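The Year My Sister Gave Up Lamb

The trouble started when my sister rang to say she'd gone off meat, and I was standing in the queue at the butcher's in Imthorpe with a leg of lamb already on the scales.

"All of it?" I said.

"All of it. And Dad's coming round to the idea."

Dad was not coming round to the idea. Dad had once sent back a bowl of pea soup because he couldn't find the ham in it. But my sister has always had this way of announcing things on other people's behalf, and by the time I'd got my change (the lamb came to rather more than I'd planned, it always does in spring) she had moved on to what I should be cooking instead.

I should say that the big lunch has been at my house ever since Mum died. I didn't volunteer, I just have the longest table. It's always lamb, always with the burnt-edged potatoes, and there's always a row over the mint sauce, and that's more or less what our family is. If you took the lamb away I wasn't sure what we'd all be sitting round.

So I did what any coward would do and said yes, lovely, I'll sort something out.

What I sorted out was a Stesari roast. You'll have seen the adverts, all candlelight and people laughing at a gravy boat. It came in a purple sleeve and weighed as much as a paperback, and it was made of peas and beans and something to do with mushrooms. It wanted 152 minutes from frozen. Not two and a half hours, you'll notice! I had visions of a man in a white coat clicking a stopwatch and shouting "Now!"

I put the two of them in the oven side by side, the lamb on the top shelf and the Stesari underneath, and only then did it dawn on me that the lamb was dripping. Steadily, too, straight through the bars and onto my sister's lunch, which was browning up a treat.

I had the oven door open and my glasses all steamed over when the bell went, and in they came, early, my sister with her husband and the boys, and Dad in his good jacket carrying a jar of mint sauce as if it might go off.

"Smells wonderful," said my sister. "Is that mine?"

And reader, I said it was.

I meant to tell her. I had the words ready while I was carving and I had them ready again when I passed the sprouts. But she took a mouthful and shut her eyes and said it was the best thing she'd eaten since January, and what are you supposed to do with that? Even Dad leaned across with his fork. He chewed for a good long while.

"That's never beans," he said.

"It's beans, Dad."

"Well," he said, and he helped himself to another slice, then another, until there were 3 slices of it on his plate next to the lamb, and I sat there feeling like a poisoner in a very slow play.

My brother-in-law, who works at Tuominen and can't leave a subject alone once it's got figures in it, told us we'd all be eating like this in 15 years. Farms would be for looking at. Steak would come out of a tank. The boys wanted to know what sort of tank, and whether there'd be a cow in it.

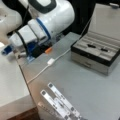

Dad said they could keep their tanks, but he'd have the beans again, and would somebody kindly pass him the gravy. He asked it quite mildly, for him. Then he said Mum would have liked it, and the whole table went quiet, even the boys.

"She would," said my sister. "She never liked lamb, you know."

I put my knife down. "She cooked it every year."

"She cooked it for him. She used to give me hers under the table."

I looked at Dad. He was very busy with a potato.

"I knew about that," he said at last. "I thought it was the dog."

We hadn't got a dog by then, we'd lost Tomer the winter before, but I let it go because my sister had started laughing and couldn't stop. She had to go and stand in the hall. I went out after her with the kitchen roll, and there among the coats, with her mascara all down her face, I told her about the dripping.

She blew her nose. She looked at me for what felt like a fortnight.

"How much dripping?"

"A fair bit," I said. "It was under the lamb the whole time."

"Does Dad know?"

"No."

"Then don't you dare tell him," she said. "He's eating beans." And she went back in and asked if there was any left.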